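# Bench rules for two-arm work: frequently asked questions

These answers belong to the Sareo bench rules, revision 5. They are for everybody who runs the two-arm station, also for guests from Pandetura and Meltard. If your question is missing, please write to Ebbe Midtbø. He collects the questions and updates this page.

### Who may start the arms?

A person who has passed the bench introduction and has signed the sheet for that day. The introduction takes one afternoon. A signature from last week does not count.

### How many people must be present?

Two. One runs the task and one stays by the stop button. The second person may not wear headphones or work on a laptop. On Saturday the same rule applies – if you are alone, you can prepare the bench, but the arms stay without power.

### How far away must I stand?

Outside the line on the floor, which is 700 mm from the longest reach of either arm. When you must put an object back by hand, pause both arms first, not only the one that is close to you. Wait until the operator says "paused" aloud.

### Which objects are allowed?

Light objects with no sharp edge, and no glass. Drink cans are allowed in the can-and-tray task, but they must stay closed. Take a can out of use when it has a dent you can feel with a finger. A dented can stands differently, and the results from two days can then not be compared.

### Must both hands work at the same time?

No. In the can-and-tray task it is normal that one hand holds a can while the other is open. The rule is that an open hand keeps clear of the hand that is gripping. If the two hands come closer than the limit in the task sheet, the operator stops the run and writes it in the log. 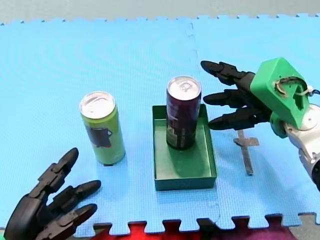
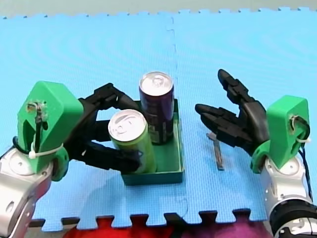
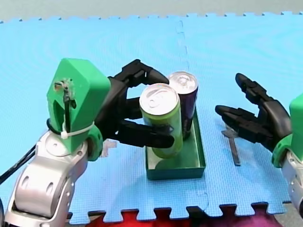
*The can-and-tray task on the foam mat: green can, purple can and one tray, with a hand on each side.*

### Why do we use a foam mat and not the bare table?

It is softer for the fingertips when a hand comes down too low, and a can that falls does not roll so far. Please check that the tiles are pressed together before every session. If a seam is open, the tray can rock on it.

### How do I check the cables and the zip ties?

Move each arm slowly through its full range and look at the cable at the wrist. It must have a loop with some slack in every position. A zip tie should hold the cable without pressing it flat. Replace ties every 4 weeks, even when they look good. Reijo Vuorinen keeps the right size in the drawer marked Kokkonen.

### What is a failed run?

A run is failed when a can falls over, when the tray leaves its place, or when a person touches something before the end. Do not delete failed runs. We had a long discussion about this in January, and the decision is that they stay in the log with a short note. "Slipped" is enough.

### How many runs can I make before a break?

Six. After that the hands rest and you check the finger screws. Tighten them by hand only.

### Can I change the speed limit for a demonstration?

No, also not for visitors. Requests for a different limit go to Reijo in writing, and the answer comes in writing too.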